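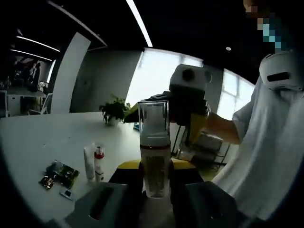 Cleaning vinegar vs. descaler for an old kettle

kettlecase
My Livard kettle is old enough to vote and the inside looks like a cave tour. The water here is so hard you could pave with it. I've been boiling plain white vinegar in it every September, and now my tea tastes like a salad. Do I switch to real descaler or just lower my standards?

moss_on_brick
Citric acid. 240 grams costs next to nothing and lasts me a year. One spoonful, fill, boil, wait, rinse. No salad.

PaulineAtSea
Disagree with moss. I went through a whole bag of citric acid on my Alteo and it left a cloudy film I had to scrub off with a bottle brush. Vinegar did it in one go. The trick is you don't boil it, you let it sit overnight like an unwelcome guest.

moss_on_brick
You used too much. The film is from using too much.

PaulineAtSea
I used what the bag said.

moss_on_brick
The bag wants you to buy another bag.

tin_roof_42
Rosex descaler, 700 ml, does four rounds if you're stingy. I am stingy. It smells like a swimming pool that went to college, but it rinses clean.

kettlecase
Is it okay on a bare metal element? Mine isn't the hidden kind. It's a coil, and it looks like coral.

tin_roof_42
The label says yes. My coil came out shiny and I was a little embarrassed for it.

dropcloth
Nobody has asked how hard the water is. There was a kid with test strips outside Rodrigues Hardware last summer and mine went straight to the darkest square. I got a filter jug. Now I descale twice a year and complain about filters instead.

PaulineAtSea
Filters cost more than kettles.

dropcloth
Mine do not, but then I buy nice kettles.

kettlecase
Update: tried moss's spoonful. The coral is half gone and the tea tastes like tea. Second round tonight, and Pauline can have the leftover vinegar.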